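Bench Notes: Can a Gripper Open a Desktop PC Yet?

July 2018

The Dunbar bench has spent the first half of the year on a job that repair shops do all day: taking apart office desktops and putting them back together. Since January the log has grown to 216 attempts at single steps, spread over 11 step types. A step is something a technician would hardly bother to name, such as lifting a lever, pulling a drive carrier or seating a memory module.

The short answer for shop managers who keep writing in: parts of it, on a good day, with a person close by. Greer Swanson, who keeps the log, scores a step as passed only if the part ends up where it should and no one touches the machine or the arm. Steps that pull on a large plastic latch pass often. Steps that push a part into a connector pass much less often, and most of the failures are a few degrees of tilt that a human thumb would correct by feel.

Tool pickup is scored separately. The parallel gripper can't turn a screw or reach into a narrow gap, so small tools and loose parts are parked in printed holders at known positions. A slim rod held between two flat fingers can still rotate in the grip when it meets resistance. Emano is cutting a set of grooved finger pads for us, and the 40 rod trials will be rerun once they arrive.

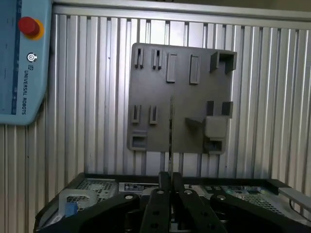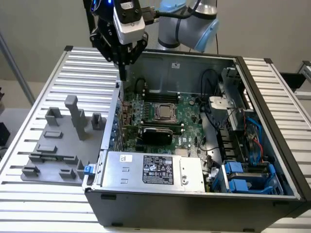
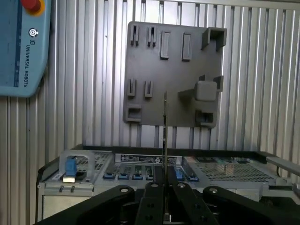
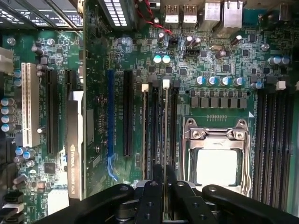 PC service bench, Dunbar. Second picture: the tower on its side, with the printed fixture plate to its left. Fourth picture: gripper over the motherboard, CPU socket frame raised.

The CPU socket remains the hardest station. The retention lever needs a sideways nudge before it will lift, and the bare processor has to be gripped by its edges and placed flat. Iona Mackay has written a slower approach routine that stops on contact force and backs off before trying again. It adds time to every placement, and we have accepted that for now.

Cables are out of scope. A SATA lead does not stay where it was on the last run, and neither the gripper nor the planner handles that well.

Brimton has asked whether the same cell could sort returned desktops for parts. Removal alone is an easier problem than reassembly, and we expect to quote for a trial using the Onine controller. The full step log, including failures, is available to members on request from Greer.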